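To: studio-teaching list
Subject: Re: [studio-teaching] first year foundation - keep it or split it?

Sorry for the slow reply, marking week, and I'm typing this between crits so excuse the typos. Quoting the bit I want to answer and snipping the rest.

> We are looking at dropping the common foundation year at Banville and
> letting students go straight into their stream - graphic, textile,
> furniture, object. The argument is that they come in knowing what they
> want and the foundation year feels like a delay. Retention in second
> semester is poor. Against that, the older staff say the students who did
> the common year draw better and talk to each other more later on.
> Has anyone on the list split theirs? Did you regret it? And what
> happened to drawing? We have to put something on paper by December.

We did split ours. Then half un-split it. So yes to both questions I suppose.

Bit of history. The school at Dumivby ran a common year from 2001, same for everyone. Drawing, colour, a materials workshop, and a history unit that was mostly slides in a dark room after lunch. You can guess how that went. Students grumbled about it every year and then as graduates told us it was the best thing they did. I never knew how much weight to put on that. People are fond of whatever they did at that age.

When we split, the streams each got their own version of everything. Graphic did its own colour. Textiles did its own colour. Same paint, same wheel, different rooms, different staff, no shared brief. It cost more than the old year had, which was not in the paper that went to the board. If your case for splitting has a savings line in it, check that line very carefully.

Retention: went up in second semester, went down in second year. So we'd moved the problem along a bit. Students who picked wrong used to find out in the common year and swap without any fuss. Now they found out two semesters in, with a folio full of furniture and no wish to make any more furniture. Transfers were a nightmare, credit here, no credit there, and some just left.

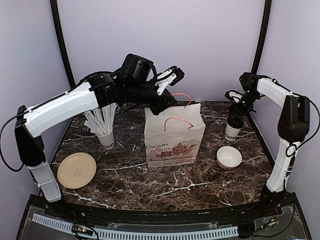 Drawing was the real casualty. It didn't get cut, it got thinned out. Every stream kept "drawing" in the handbook but in graphic it became type sketching, in furniture it became technical drawing, and in object it was whatever the tutor felt like. No life room at all for 2 years. The life room got used for storage. When we wanted it back we had to argue for it like it was a new thing.

What we have now, for what it's worth:

First semester is common. All of it, no exceptions, including the ones who arrive with a folio already and are cranky about it.

Second semester, they go to a stream for studio but keep drawing together. Mixed groups, drawn from all streams. This is the part I'd fight for. Timetabling hates it.

One shared brief across all the streams late in the year. We call it the Bina project, after the hall where we first hung the work. Short brief, small budget, mixed teams. They have to make something for a real site and stand next to it on opening night. Some of it is dreadful. Fine.

The shared brief does more for people talking to each other than the whole of the old common year did, I think. Sitting in the same lecture doesn't make a textiles student talk to a furniture student. Having to agree on a colour by 4 pm does.

On the older staff vs newer staff thing. I was in the first camp and have shifted a bit. The common year as we taught it was partly a habit. Exercises handed down from whoever taught the teacher. Tonal scale, the egg on the white cloth, the lettering sheet copied by hand. Some of that still earns its place (I'd keep the egg) but we'd stopped asking what it was for, and the students could tell. When we rewrote the semester every exercise had to have one line saying what it fed into later. A few had nothing to put on the line and went. The lettering sheet stayed, to my suprise, textiles asked for it.

The history unit is the other thing to look at while you've got the lid off. Ours was a straight march from old to new with local work tacked on in the last week, if there was time. There was never time. Now it's taught from objects - we borrow pieces, put them on a table, students draw them and handle them where we're allowed to, and the reading comes afterward. Local makers go in right from the start. Marks are better and so is attendance. It does need somebody who'll do the borrowing and the paperwork, and that has to be in their workload properly or it dies the first time someone goes on leave. Ask me how I know.

The people at Yen went the other way and never had a common year at all, straight into workshop from the first morning. Worth writing to them before you decide. Their graduates are very good with their hands and the ones I've taught at postgrad level struggled to talk about anybody's work outside their own material. Small sample, mine only, don't quote me in the paper please.

Practical things if you do go ahead with a split:

Leave a way back. Write the transfer rules before the first intake, and write them so a student can read them.

Don't give up the life room. Not even for a semester.

Keep at least one staff member teaching across streams. Otherwise nobody sees the whole cohort.

Show the work together at end of year, even if each stream wants its own night. They will all want their own night.

I've still got our old year plan and the rewritten one, both a bit of a mess, with pencil all over the second. Can scan them if that's any use, plus the Bina brief. The old plan is from 2000, the planning year, so it has units in it that never ran. Ignore the budget page, the figures are wrong and were wrong then.

One question back to you - is the retention number for people who left the school or people who left the program? Ours lumped them together for ages and it made the common year look worse than it was. Some of those "losses" were just down the hall in ceramics.

Have to run, next lot are pinning up. Will look at the list again tonight.

Studio coordinator, Dumivby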